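Setting up the Skiva hand-held gripper kit (and getting your first good session out of it)

Posted in: Hands-on, Robot stuff
Filed under: Skiva, grippers, demo recording

OK so a bunch of you wrote in after my unboxing post asking how you get from "box of gray plastic on the kitchen counter" to "files my training script will eat." Fair question! The quick start card that comes with the Skiva is one sheet, folded, and half of it is the warranty. I've had the two-hand version since January and I've gone through the whole setup more times than I'd like (twice because I broke something, once because I lost the settings), so let's do it properly.

This is written for the two-hand kit. If you bought the single, skip the pairing part and everything else is the same.

What you need before you start

- The Skiva kit: 2 grippers, 4 marker blocks, the bag of screws, the little hex key
- A laptop with a real USB port. Hubs work for charging, but mine drops the connection during transfers
- The Jemer desktop app, which is a separate download
- A card with plenty of room
- A table you can walk up to from the front
- Something to pick up

On that last one, don't start with anything you care about. I started with a mug I care about.

Step 1: Charge both grippers all the way

I know, I know. But the firmware update refuses to run under 50 percent, and it doesn't say so. It just sits there with the light pulsing. Plug them both in, go have lunch.

Step 2: Mount the marker blocks

The marker blocks are the black-and-white printed pieces that let the software work out where one hand is compared to the other. They screw onto a bracket on the gripper, and the bracket only goes on one way, but the block will happily go on four ways and three of them are wrong. Look for the tiny notch molded into the back. Notch goes toward your wrist.

Snug the screws down with the hex key and stop when it stops. The threads are going into plastic. I stripped one on my first evening and ended up emailing for a replacement bracket (they did send one, no charge, so points to them).

Wipe the printed faces with a dry cloth. Skip the glass cleaner, it left a haze on one of mine and tracking got flaky until I swapped it for a spare.

Step 3: Check the finger

Squeeze the handle slowly a few times with the power off. The finger should travel smoothly all the way in and all the way back out. If it catches, back off the small screw at the base a quarter turn and try again. Mine was too tight out of the box on the left and fine on the right.

There are softer tips sold separately. I bought a set from Ichikawa and I like them for fruit and cloth, but get comfortable with the stock finger first. Once you change the tip you have to redo Step 5, and you'll want to know what a normal result looks like.

Step 4: Pair and update

Turn on the right gripper, hold the button until the light goes solid, then do the left. Order matters! If you do the left one first the app swaps your hands, and you won't notice until you play something back and everything is mirrored. Ask me how long I stared at that.

In the Jemer app:

1. Open Devices and wait for both to show up
2. Click Update on each, one at a time
3. Leave them alone until they restart by themselves
4. Name them something you'll recognize in six months

Mine are called Lefty and Righty. Very creative.

Step 5: Calibrate the opening

The app asks you to close all the way, open all the way, and then close on the little gauge block that comes in the screw bag. (It looks like scrap. Don't throw it out.) Do each one slowly and hold for a breath before you click Next. When it's done you get a score out of 200. Anything over 155 has been fine for me. Below that I just run it again, and so far the second try has always come out better.

Step 6: Sort out your room

This is where I wasted the most time. The camera on each gripper sees wide, so it's taking in the ceiling, the walls, the shelf behind your table and anybody hanging out at the far end of the room. You don't have to strip the place bare. A room with some texture in it is good for tracking, and a big blank wall by itself is about the worst thing you can give it. What you do want is light that stays put. Close the blinds if the sun moves across your table, turn off anything that flickers, and leave the overheads on for the whole session.

Then do a dry run. Hold both grippers up in front of you, start a preview, and look at what each one is seeing before you pick up a single thing.

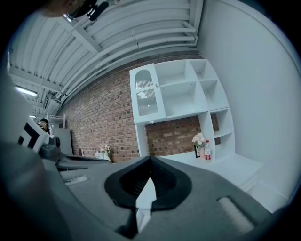 View from one gripper: white finger up the middle, the other arm and its marker block over on the left.

Two things to look for in your own preview. First, the finger should be near the middle. If it's leaning way off to one side, the camera has slipped in its mount, so loosen, nudge, tighten. Second, you want to be able to pick out the bold shapes on the other hand's marker block. A little blur on the arm itself is OK with me, but if the printed pattern is smeared, add light or slow down.

Brick is great, by the way. So are open shelves with a few bits and pieces on them. I've had far fewer dropouts with that sort of background than I got in my hallway.

Step 7: Record

Press record in the app, bring the grippers together in front of you for a second so each one gets a good look at the other, then do your task. Keep your first ones short. Pick up, move, put down, done. Hit stop, and do it again.

Some habits that have helped me:

- Start and end every take with your hands in the same spot
- Move at the speed you'd use handing somebody a full cup of coffee
- If you fumble, finish the take anyway and tag it as a fumble
- Rest your arms. They aren't heavy for the first few minutes and then they are

Step 8: Get it off the gripper

Plug in, open Transfer, pick your takes. The export screen offers the native format and the Mandident format. I use Mandident for everything now, mostly out of habit, and it also splits left and right into their own folders, so you can eyeball them side by side. Check that the two clips are the same length. If they aren't, one hand dropped out partway and that take is toast.

Stuff I'd change

The button is too easy to bump with your thumb. The app forgets your folder every time you close it, argh. And the cable they include is too short to charge on the floor while you're sitting on the couch, which may be a me problem.

But would I buy it again? Yep. The grip is comfy, the edges are rounded where your hand goes, and once it's set up it mostly stays set up. If you only plan to do one-handed tasks, get the single and put the rest toward spare marker blocks.

Next post will be cleaning and trimming takes, including the mirrored ones I still haven't deleted. If you get stuck on the pairing step, leave a comment with your app version and which light is blinking.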